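3.2 Collecting the demonstrations

We needed examples of a dull job done well. The job is moving a rack from one black holder to another, and the difficulty is that the two holders are rarely turned the same way. A person does this without putting down their coffee. Our learner, Plelton, needed 900 demonstrations before it could do it at all, and it has no coffee.

All of the demonstrations were gathered in Kirkotero, our simulated workcell, which holds two arms and one table. Simulation has the usual advantages: racks don't break, and no one has to mop. It also has the usual drawback, in that an operator who would never ram a real robot into a real bench will do so cheerfully when the bench is made of numbers. We discarded 209 attempts for reasons of this kind. 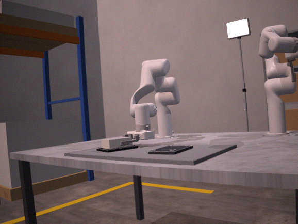 How many demonstrations does one operator need to record before the data is any use?
In our trials the first 393 from a new operator taught the policy mostly that operator's hesitations, and only after that did the success rate begin to climb.

We left the question in this section in the form in which it was first put to us, at the project review in June, as every later reader of the draft asked it too. The answer has a catch. Rhonda Gosselin recorded the larger share of the demonstrations and moves the arm in long, unbroken sweeps. Brayden Sutherland recorded the rest, and stops before every grasp as if waiting for permission. Trained on both, the policy learned to sweep grandly toward the rack and then wait.

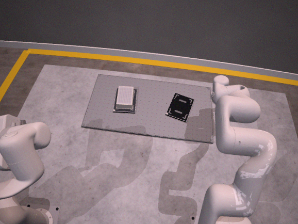 Trimming the pauses helped. We cut any stretch in which neither arm moved, apart from those directly before the fingers closed, and kept the operator's name as an input so that the policy could at least be consistent about whom it was copying. At test time we ask for Gosselin.

The rotation of the target holder was drawn fresh for each attempt. An early version of the sampler, named Charbonneau for reasons lost to the commit history, drew from such a narrow range that the policy could ignore the holder and still score well – which it promptly did. The results in Section 4 use the corrected sampler throughout.
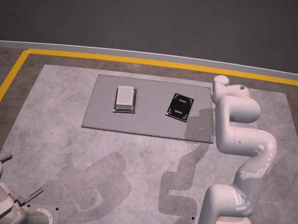 Camera views were recorded along with joint positions and gripper commands. We used 4 views per attempt and did not hand-pick them for quality. Some hold a good deal of the task. Others hold a good deal of the room, and it would be pleasant to report that the policy learned to ignore these. It gave them nearly equal weight until we added the view-dropping step from the Skevuvis training code, which hides whole cameras at random during training.

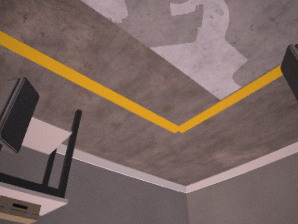 Figure 3. A view of the simulated room with none of the arm or gripper in it: concrete floor, yellow marking and gray walls.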